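Robot Learning / Data Collection

September, by the Bolport workshop team

How to record cup-stacking demonstrations with a hand-held gripper

This page covers how we record examples for the Plolano stacking policy. It assumes you have a hand-held gripper with a working camera, a charged battery and the recording software installed. If you still need to mount the camera or set the finger travel, do that first and come back.

The task is simple to say: take a paper cup from one place on the desk and put it on a stack in a wire holder, or take one off the stack and set it down. The cups are light and they squash easily, so small habits in the person holding the gripper show up later in what the robot does.

What you need

- The gripper, with both finger pads fitted and tight
- A sleeve of plain white paper cups
- A cup holder with a heavy enough base that it won't slide
- A desk with some clear space on both sides of the holder
- A spare memory card

We use unprinted cups for the first set and bring in printed ones later. Keep the cups in a box between sessions. A cup with a dented rim will nest badly, and you will end up recording yourself fighting with it.

Setting up the desk

Put the holder where you can reach it without leaning. Leave other things on the desk if they are normally there. An early set we recorded at Butholm was done on a bare table under one lamp, and the policy trained on it had trouble as soon as it was moved to an ordinary office desk.

Turn on the room lights and leave them alone for the whole session. If there is a window close by, record in the morning one day and after 3 p.m. another day, and label the sessions so you can tell them apart.

Run the mapping pass before the first demonstration. Hold the gripper at chest height, move it slowly across the desk and back, then lower it toward the holder and lift it away again. The software needs this to work out where the gripper is. If it reports lost tracking, do the pass again more slowly. Plain, pale desktops are the usual cause, and a bit of clutter in view helps.

Recording a demonstration

1. Open the fingers fully and hold the gripper still for a moment over the desk.
2. Press record.
3. Move toward the cup at an even speed. Come in level, with one finger on each side.
4. Close the fingers near the rim. The rim is the stiffest part, and the walls buckle if you squeeze higher up.
5. Lift straight up until the cup is clear of the desk or the stack.
6. Carry it to the target, line it up and lower it.
7. Open the fingers, back away and press stop.

Close the fingers only as far as you need to hold the cup. The finger width is recorded along with the video, and the policy will copy it. If the walls go oval, you are squeezing too hard and the take should be thrown out.

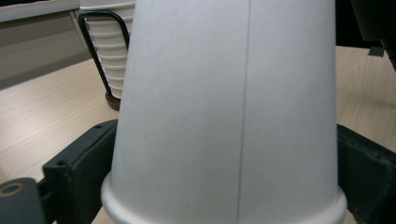
An upside-down cup gripped near the rim, with the stack and its holder behind on the left.

For inverted cups, which is the way we do most of them, the rim is at the bottom and the base points up. Keep the fingers low on the cup. From the wrist camera a cup in the grip takes up a lot of the view and can cover part of the stack. Don't twist your wrist to get a better look. You can see the stack with your own eyes, but the robot will have only the camera, so try to line up the cup before the stack is hidden and then lower it in one steady motion.

The glued seam on the side of the cup doesn't need to face any particular way. Let it fall where it falls. A set where the seam always pointed at the camera would teach the policy to look for it.

How many to record

We aim for 200 good takes per person in a first set, split into blocks of 16. Stop between blocks and put the gripper down. Wrists get tired faster than you expect, and the takes at the end of a long run are usually jerky.

Change something at each break. Move the holder, start with a taller or shorter stack, stand on the other side of the desk, or place the loose cup farther away. Make one change at a time and write it in the session notes. The full Plolano set has 2,000 takes from several desks, and the notes were what let us find the gaps in it.

Mistakes and recoveries

If you miss the cup, open the fingers, back off and try again without stopping the recording. These takes are useful and should be tagged "recovery". If you drop the cup and it rolls out of reach, stop and delete the take. Don't reach in with your free hand while recording.

Knocking the stack over also means a deleted take. Rebuild it, check that the cups are nested evenly and carry on.

Checking the takes

Copy the card at the end of each session and watch the takes at double speed in the Mangubat viewer. Reject any where:

- the recording started after the gripper was already moving
- a hand or sleeve passes between the fingers
- the tracking line jumps
- two cups were picked up together
- the finger width reads zero all the way through

That last one means the width markers weren't being read. Wipe the finger pads and the markers with a dry cloth, since paper dust builds up on both, and check the screws while you are there. A loose pad will shift a little with each grip and the recorded width will drift.

Cups that nest too tightly are the most common reason for picking up two together. Loosen the stack by hand before each block.

Naming and upload

Name each folder with the desk, the person's initials and the block number, all in lower case with hyphens. Put the notes file in the same folder as the video. Upload the raw takes as well as the trimmed ones, and don't clear the card until the upload check has gone green.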